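### 6.2 Recovering from a lost cloth grip

Applies to the Itska hand-held gripper pair, firmware 2. Fault code 71 means one gripper reports closed jaws while the force reading has dropped below the hold limit.

1. Release the trigger on the side showing code 71. Leave the other side closed.
2. Lower both grippers until the cloth rests on the work surface.
3. Check the jaw pads for lint and wipe with a dry cloth. 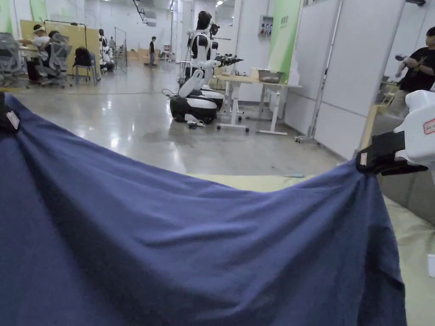 4. Close the jaws again on a single layer, away from seams. Set the hold limit to 54.
5. Pull the grippers apart slowly until the sag stops changing. If code 71 returns, stop and go to 6.3.

**CAUTION:** Do not raise the hold limit to 100 to clear the fault. At Skomthorpe this tore a jaw pad and left the fingers jammed shut.
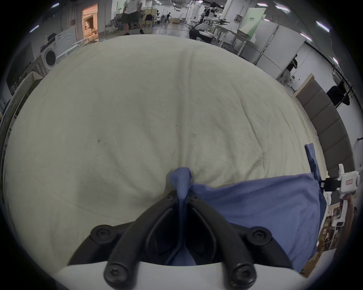
6. If the cloth has twisted between the fingers, open the jaws fully before moving the tool. Pulling against a twist can shift the finger zero.
7. Rerun the zero check and log the result.

**Note:** Repeat faults on the same side go to Chenxi Yuan with the gripper log. Do not swap left and right housings to test.

Revised July 27, 2020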